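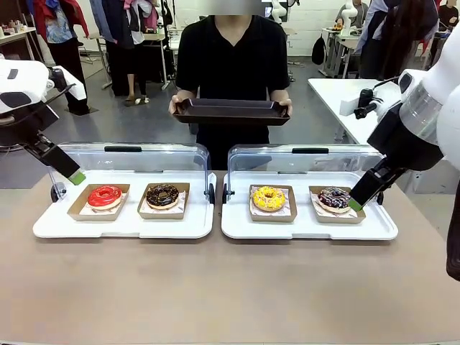 Donut station, both arms in position at the boxes, tray held on the other side of the table.

Shared tables: do the rules hold up?
Gallery, posted 10/17/24

Every robot demo I get invited to now comes with a rule sheet. Akmont's runs to 16 pages, and the one Wirum hands out with its food service trials is longer still if you count the annexes. I have read both, which I suspect puts me in a small club. They are full of words like "appropriate" and "adequate," and they say very little about the part I care about, where a person and a pair of moving arms work across the same table with somebody's snack in between.

So this page is about that part. The notes below go with the picture at the top, and I'll add to them when I get to the next site.

The grippers
Black fingers, green tips, one pointed down toward the red-glazed donut's box and the other right beside the box with the dark purple one. Clause 59 of the Akmont sheet says contact parts near open food must be "clearly distinguishable." Fine, green is easy to spot against kraft paper. But what is the tip made of, and how often does it get swapped? The sheet sends you to a supplier statement, and the supplier statement sends you back to the sheet. I'd call that a loop.

The lids
Both display trays have clear hinged lids, propped open. I like a lid. I'd like it more if the rules said how long it may stay up while the arms are working. Wirum says "for the duration of the task," and a task can be as long as anybody wants it to be.

The boxes
One donut to a box, with printed paper lining under each. This is the bit of good practice I have no quarrel with. If the gripper only ever has to deal with the box, you can stop arguing about glaze on the fingers. Zeleke put that in its kitchen guide in March and it took them one sentence. More of this, please.

The person with the tray
Standing behind the table, tray level at waist height, two hands on it. Both sheets talk about a "handover zone." Neither one says how it should be marked, or whether it has to be marked at all. I asked, and was told operators "develop a feel for it" — not the kind of answer I'd accept about a band saw.

The rest of the room
There are other people back there and other white arms too. One person is standing beside one of them, near a workbench with a backpack hanging from its side. The Atitz checklist has 433 items, of which the vendor likes to say 412 can be ticked off before anyone switches anything on. I went looking for the item about bags and loose straps near an arm. If it exists, I missed it, and I read the thing twice.

Corrections are welcome, especially from people who wrote any of these sheets. Please give the clause number.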